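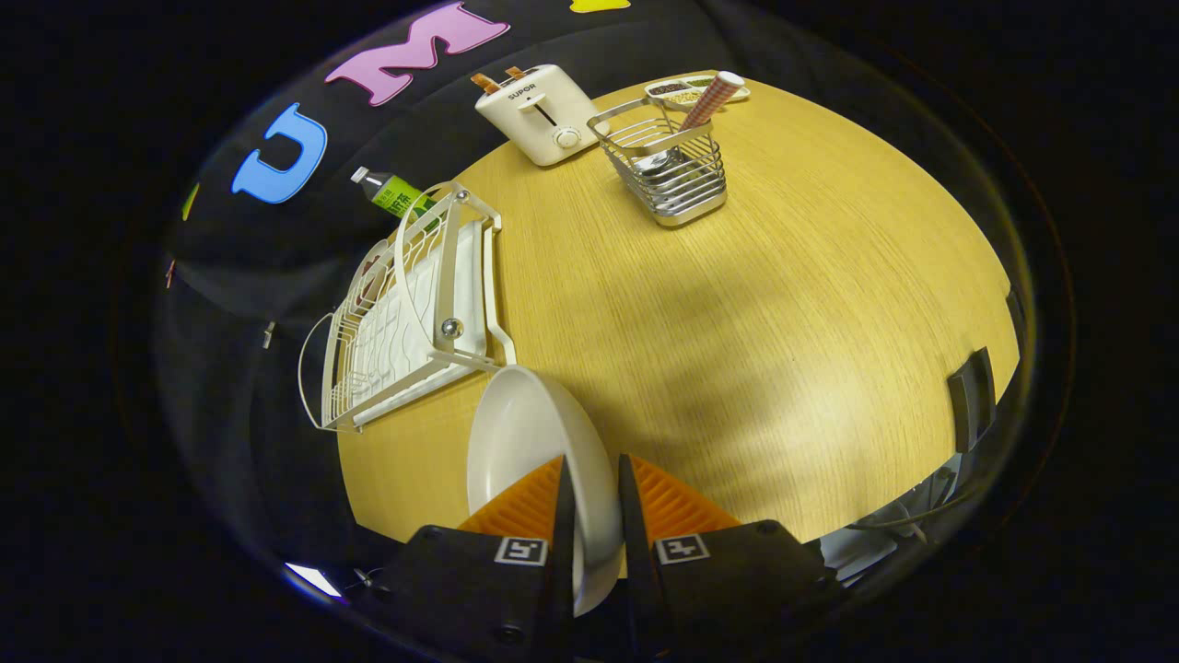 The number printed on a light bulb box as CRI is an average, and the average leaves out most of what I wanted to know when I replaced the bulbs in the apartment. It compares a small set of colors under the bulb with the same colors under a reference source of the same color temperature, and 100 means no difference. The colors in the set are all fairly pale. Saturated red is not among them. It has a separate score, R9, and the manufacturer is free to leave that off the box. Glossy white dishes and light tan wood, like the bowl and the round tabletop here, look acceptable under nearly any bulb sold as warm white, and that makes them poor test objects. A tomato or the back of your hand will show more.

I moved to Brekbridge in June and the apartment came with a mix of bulbs, no two rooms alike. The kitchen had a noticeable green cast in the evening. I had assumed this was the paint. Repainting is more work than changing bulbs, so the bulbs went first.

Method

I borrowed a Laur handheld spectrometer from Ifeoma Yusuf, who uses it for print proofing. It reports CRI, R9, correlated color temperature, and distance from the blackbody line (Duv). The last figure is the one to look at if a room seems green or pink. Positive is toward green, negative is toward pink, and most people start to object to the positive side sooner than the negative.

Each bulb went into the same bare socket in the hall closet, door shut, meter on a shelf at a fixed distance. Bulbs were left on until the reading stopped drifting. LEDs lose some output as they heat up and the color shifts slightly along with it, so a reading taken right after switching on is not worth writing down. I took 3 readings per bulb and kept the middle one. In all I measured 19 bulbs: everything that came with the apartment, plus singles from the hardware store.

I did not control line voltage. I checked it at the outlet a few times and it was steady enough that I stopped checking.

Results

The green kitchen was the bulbs. Both ceiling bulbs were clearly on the positive side of Duv, and their R9 was below zero. A negative R9 is a legitimate result; the scale does not stop at zero. It means that the red sample is rendered very badly compared with the reference.

Of the new ones, the Droltis warm white had the higher CRI and the Drurkik had the higher R9. I expected these to go together. They usually do, but the average can be pulled up by the pale samples while red stays mediocre, and the Droltis is that kind of bulb. It came in under 50 for R9. The Drurkik was comfortably above that, with Duv very near zero. I would take the Drurkik for a kitchen or a bathroom mirror. For a hallway I don't think the difference is worth the price.

The old incandescent from the oven hood scored as incandescents do, close to the top on everything. The reference for warm sources is modeled on a glowing body, so this is partly a matter of definition.

Dimming

This took longer than the color measurements and I am less happy with it. The dining area is on an older wall dimmer of the leading-edge type. Leading-edge dimmers were designed for resistive loads of some size, and a pair of LED bulbs draws too little current for the triac to stay latched through the half cycle. The symptom is flicker or dropout at low settings. The Droltis flickered visibly in the bottom part of the travel. The Drurkik did not, but it buzzed.

Swapping in a trailing-edge dimmer fixed the flicker and reduced the buzz. I also raised the minimum trim, a small wheel under the faceplate, until the bulbs came on reliably from the lowest position. Turn the breaker off before you take the faceplate off. If your box has no neutral, check that the dimmer you buy doesn't need one; mine didn't, and I only found that out by reading the sheet in the package.

Neither bulb gets warmer in color as it dims. Incandescents do, and people who grew up with them tend to describe dimmed LEDs as gray. There are "warm dim" bulbs that imitate the shift by blending two sets of emitters. I have one on order and have not measured it.

Current state

Kitchen: Drurkik in both ceiling sockets. The green cast is gone and the walls turn out to be a plain off-white.
Dining area: Drurkik on the new dimmer, slight buzz at about a third of travel, inaudible with the fridge running.
Hall and closet: Droltis.
Bathroom: still the bulbs that came with it. The fixture takes a smaller base and the store only had those in daylight, which I don't want over a mirror.
Bedroom: undecided between the two. The lamp shade is heavy linen and shifts everything toward yellow regardless, so I need to measure through the shade, and the meter goes back to Ifeoma before I'll have time for it.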